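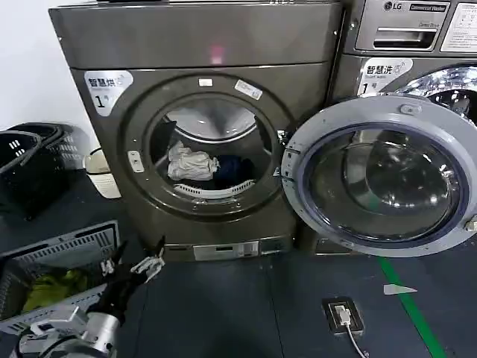

Brosden, May 27, 2023

Figure 2. The laundry task: the robot's hand extended towards the grey basket, with the dryer door closed and the washer door open.

4.2 Door contact fault

The most serious fault met in the Drolteo trials was contact between the forearm and an open washer door. The planner held one fixed model of the work area, in which both machine doors were shut. When the washer door stood wide open, as in Figure 2, its glass and outer ring lay outside that model, and the arm was free to plan a path through them. Of 529 runs, two ended in a protective stop for this reason. No person was hurt, but one wrist bracket was bent and had to be replaced.

The force limit did work - though later than intended. The log from the Radebe controller shows a delay of about 100 milliseconds between first contact and the stop signal. Runs with an open door were suspended until June, when a door check was added before each reach. The cable on the floor was not included in that check and remains a separate hazard, discussed in Section 4.3.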